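Stekberg Panel-Operator Build Guide
Revision: August 2024

Section 6. Setting up at the training cabinet

This section covers the first session at the two-door Matar cabinet in the shared workshop. Finish Section 5 (arm homing and finger calibration) before you start. You will need the Proltwood controller, the printed target sheet and a second person at the stop.

CAUTION: The cabinet carries live voltage. The doors stay latched for the whole session. If a door has to be opened, end the session and isolate the supply first.

6.1 Power and meter check

1. Switch on the cabinet supply and let the left door lamps come up. The yellow, green and red lamps in the top row should all light.

2. Read the first three lines on the meter below them and write them in the log. Readings between 226 and 229 are normal for this room. 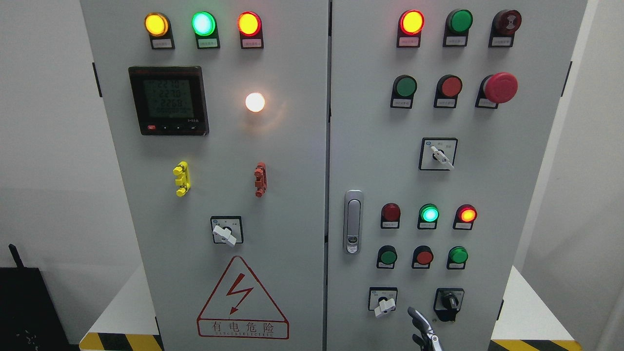
3. If one line differs from the others by more than 2, stop and have the feed checked. Do not start the arm to see if it settles.

4. Find the red mushroom-head emergency stop in the second row of the right door. It cuts the cabinet circuits only. The arm has its own stop on the Proltwood controller.

6.2 Parking the hand

1. Load the pose file named park_low. The hand comes to rest low in front of the right door.

2. Look at the head camera view. Both doors should be in view down to the warning sign, with the hand at the bottom edge.

3. If the fingers hide the lower row of push buttons, lower the park height in small steps and save again.
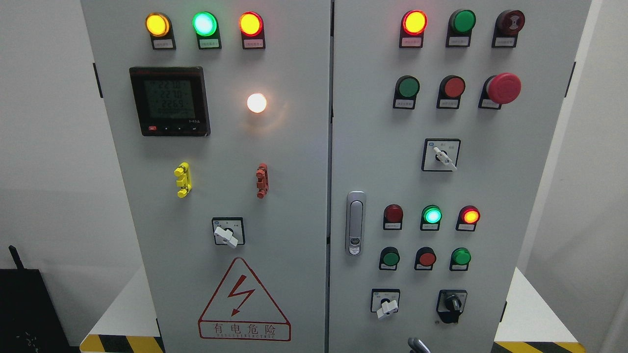
6.3 Approach to the lower row

1. Set arm speed to 29 percent. Leave it there until the target sheet is complete.

2. Select the lower row in Cemari. The row runs green, red, green. Target 1 is the green button on the left.

3. Run the approach with contact turned off. The hand should rise without touching the selector handle or the black switch at the bottom of the door.

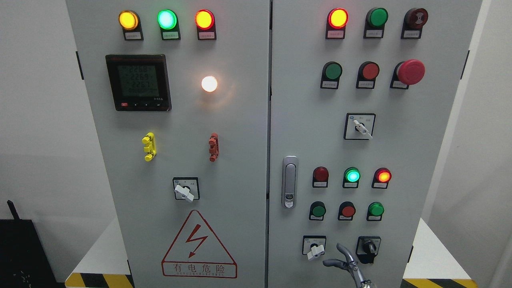

One builder on the Stekberg forum wrote that the approach kept brushing the selector handle until the wrist was rolled back a little before the lift. That change is in the January pose files. If yours are older, download the set again or add the roll by hand.

NOTE: Reflections from lit lamps can shift the detected button center. If the center wanders, fix camera exposure at 70 and repeat step 3.

6.4 First press

1. Turn contact on. Keep one hand near the controller stop.

2. Run press_single on target 1 using the index finger. The other fingers should stay curled below it.

3. Check the three lamps above the button row and log which ones are lit while the finger is on the button.
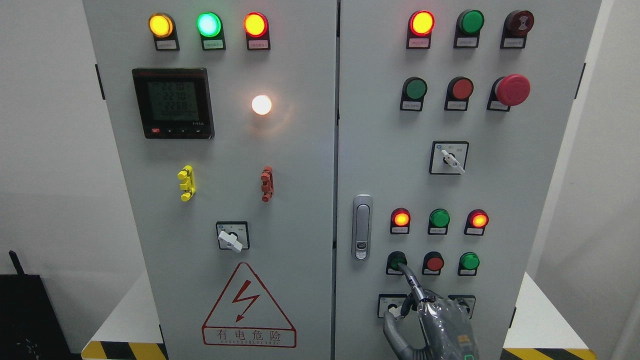
4. Retract to park_low and log the lamps again.

5. If the controller shows fault 467, the finger met resistance before the expected depth. Retract, repeat the finger calibration in Section 5 and start again from 6.3.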